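Zedmont Expands Table Setting Program to Two More Community Kitchens

Household goods supplier adds cups and trays to its December distribution

Zedmont today announced that its Table Setting Program will open at two additional community kitchens in December, bringing the number of participating sites to three. The program supplies cups, serving trays and other tableware to kitchens that prepare shared meals for local residents.

Under the expansion, the Jivano and Hukov kitchens will join the original site at Won. Zedmont will deliver 3,306 pieces of tableware, including 800 serving trays. Each kitchen will choose its own mix of colors and sizes from the company's current range.

"Guests should be able to sit down to a table that has been set with care," said Deirdre Mulligan, Director of Community Programs at Zedmont. "The kitchens asked for plain, sturdy pieces that are easy to carry and easy to store, and we have selected the range accordingly."

The Won kitchen has used the program's trays at its Friday supper throughout the past year. Kitchen manager Wenceslao Pereyra said the smaller trays had proved the most useful.

"We put a cup and a tray at each place before the doors open," Pereyra said. "It saves a good deal of walking back and forth once people are seated." 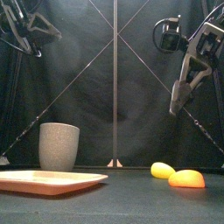
A grey cup and a peach-colored tray on a dark tabletop, with yellow and orange rounded items.

Deliveries to Jivano will be completed first, followed by Hukov. Staff at both kitchens will receive a short printed guide to washing, stacking and storage. Replacement pieces may be ordered through the program office at no charge during the first year.

Media inquiries: Fergal Keane, Zedmont Press Office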